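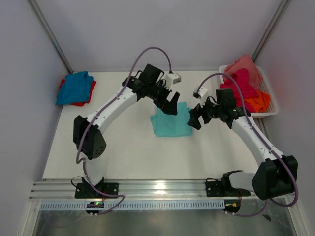 Suchbegriff eingeben
Suchen

Betreuung Faltzelle (m/w/d), Schmieder, Standort Hekwood

Die Zelle hat zwei Arme und faltet Wäsche. Wartungsfrei, sagt der Prospekt. Wir glauben das nicht mehr und suchen ab Juni jemanden, der Kabel nachführt, Greifer einstellt und Fehler aufschreibt, bevor er neu startet. 9 Stunden pro Woche, befristet auf 6 Monate. KI-Begeisterung ist keine Voraussetzung, ein Drehmomentschlüssel schon eher.

Bewerbung an Dorothy Yeoman.

2 Kommentare

Weitere Stellen
Lagerhilfe, Herik
Elektriker, Pruria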